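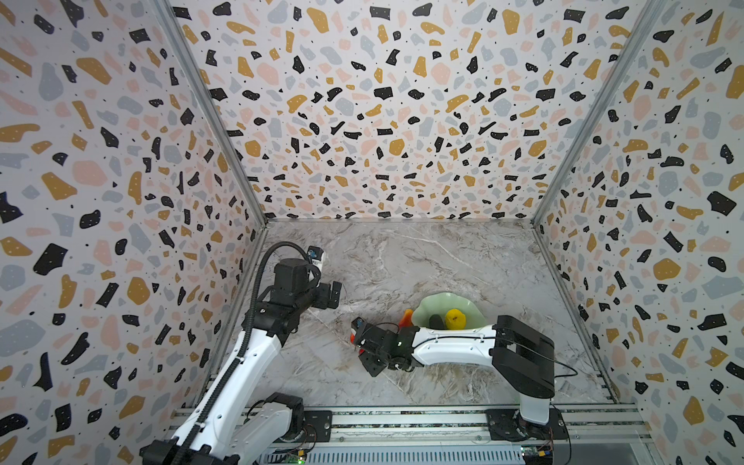 ## 4. Setting up the Mazza digital piano

Place the stand on a level floor before fitting the keyboard. Two persons are required for lifting.

1. Connect the pedal unit to the socket marked PEDAL.
2. Connect the power adaptor and switch on.
3. Wait 30 seconds while the sound library loads. 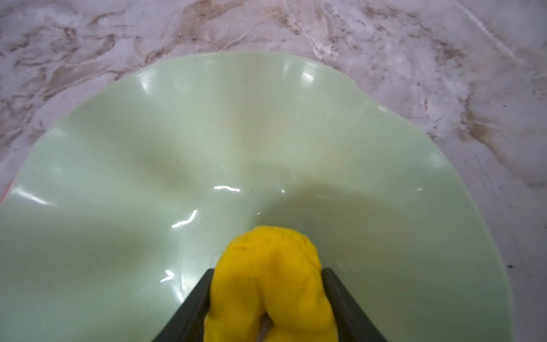 4. Press FUNCTION and select the Clestwood grand voice.
5. Set the touch response to Medium.

**Note:** Headphones mute the built-in speakers. To keep both in use, enter code 526 in the Function menu.

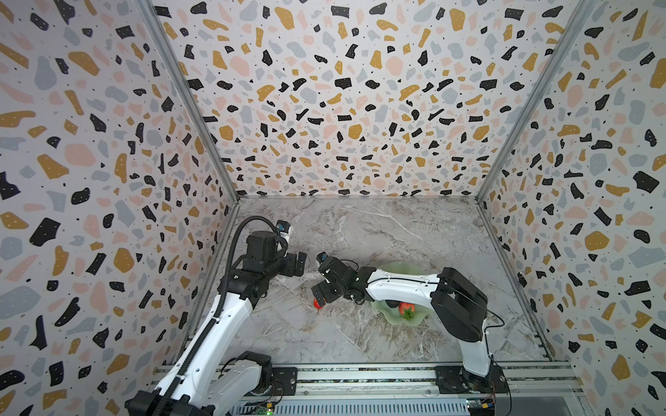
6. Play a scale with the sustain pedal held down, then release it. All notes should stop.

**Caution:** Do not connect or remove the pedal unit while the instrument is switched on.

Replacement pedal leads may be ordered from Sumness, part 3748.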